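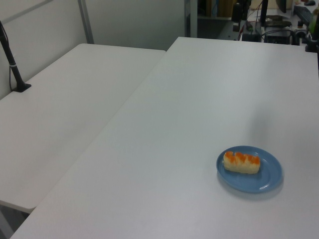

Can you get a pick-and-place station running without hiring an integrator? For most small kitchens and packing rooms, a kit sold with the arm, gripper and software already matched will do it, provided one person on staff can give it a few days.

Search the newsletter
Home | Reviews | Kits | Service plans | Back issues

KIT REVIEW: THE HELLWIG TABLETOP HANDLING KIT
By Elie Karaki
Mar 27, 2026

Hellwig has been selling arms to labs for a while. The tabletop kit is its first package meant for people who handle food and other soft goods in small batches. We had one on loan at our Hivthorpe workshop and used it for 11 working days. The price as tested was $3806 for the gripper, software license and mounting hardware. The arm is leased separately at $248 a month.

Setup took most of the first day. The base bolts down with four screws, and the printed guide is clear up to the point where you connect the gripper. After that it sends you to a web page that had the wrong menu names for our software version. I called support in Iltville and got a correct copy by email the same afternoon.

Teaching a pick is done by hand. You move the arm to where you want it, save the point, move it again, save again. A simple move from a plate to a spot on the table needs five points. You can do it with three, but the arm then comes in at an angle and tends to nudge whatever it is supposed to pick up.
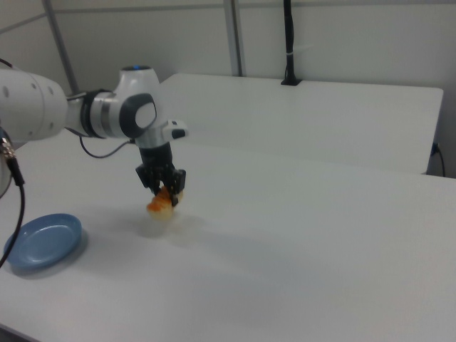

Grip force is the setting you will spend the most time on. The slider runs from 0 to 100 and the factory default is 40, too high for anything soft. We ended up at 15 for pastry shapes and 22 for bread rolls. The software lets you save a force value with each item name, so you only have to find it once. It does not warn you if you load the wrong item, and I would like to see that fixed.

Two-finger grippers are better with long items than round ones, and this one is no exception. Long pieces picked across the middle stayed put. Round rolls turned in the fingers when the arm moved at full speed. Slowing the arm to half speed took care of most of it. Hellwig sells a wider set of finger pads that should help, but they were out of stock during our loan.

Cables need some thought. The gripper cable has enough slack for normal moves, but if you turn the wrist all the way around, it pulls. Set a wrist limit in the software before you do anything else. The guide mentions this on the second to last page.

We also looked at the service plan. Basic cover is included with the lease and gets you phone support and replacement pads. The paid plan adds a yearly visit and a loaner arm. If the station is going to run every day, take the paid plan. If you are still working out whether you need one at all, the basic cover is fine.

Compared with the Rondov starter kit we reviewed last July, the Hellwig is easier to teach and slower to set up. Rondov's gripper is stronger and its software is harder to learn. For soft goods I would pick the Hellwig. For boxes and jars I would stay with Rondov.

Loan units can be booked through the Hivthorpe workshop. Bring your own items to test with, and bring several of each.

14 comments | 37 shares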